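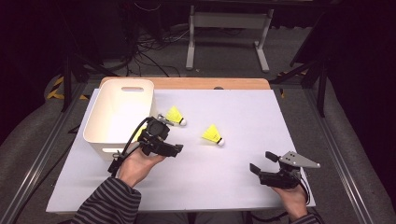
Nastum Is Swapping the Cables on 358 Caller Hand Grippers

July 7, 2021

COSTELLO: I run Nastum, I'm writing this one myself, and it's a release I would much prefer to be sending about something else. We have a cable fault in the Caller, our hand-held gripper, and if you own a pair from the spring batch I need you to stop using them until you've read to the end.

What went wrong

The signal cable can break inside its jacket, close to the connector, where it flexes every time you turn your wrist. The outside looks perfectly fine (we stared at plenty of them before we cut one open). When the wire goes, the gripper keeps reporting the last jaw position it knew, so the jaws open and close in your hand while the recording says they never moved.

We found it on a very plain job, picking up yellow shuttlecocks and putting them in a white bin, one gripper in each hand. On playback the left jaw sat at the same number through a whole pickup! My first guess was the software, and I stuck with that guess for two days longer than I should have. Sorry to the software folks.

We've since gone back through our own recordings and pulled 1,723 of them. Some are probably usable, but I'm not going to pick through them hoping, so they're all out.

Why I'm calling it a safety matter

A few of our customers use the Caller live, with a robot arm copying the hand as it moves. If the reading freezes there, the arm can hold on to something you think you've let go of, or stay open when you think it's closed. We know of one case, at the Ament workshop, where an arm kept its grip on a part and dragged it off the bench. No one was hurt and the part was scrap anyway, but somebody's foot could have been under it, and that's enough for me.

Which ones are affected

The fault is limited to 358 grippers with the thinner cable, all shipped this spring. Older ones have a different cable and we haven't seen the problem there. If you're not sure which you have, email us the serial number and we'll tell you the same day.

What to do now

Stop any live use with an arm. Please don't tape the cable or zip-tie it tighter, we tried both and the tape did nothing and the zip tie made it worse.

If you only record, unplug the gripper and set it aside. Then look back at your files for any stretch where the jaw value stays dead flat while the video shows the jaws moving.

We'll send a new cable with a proper strain relief, free, plus a prepaid box if you'd like us to fit it. The new one has been through 3,000 full bends on our test rig without a break. The old one got through 700 on the same rig, a test we should have run before shipping and didn't.

We're also changing the firmware so a lost signal shows up as an error and tells a connected arm to stop. It's still in testing, and I'm aiming to have it out by October.

Contact

Nastum customer desk, Costello. Put "Caller cable" in the subject line and it'll come to me as well.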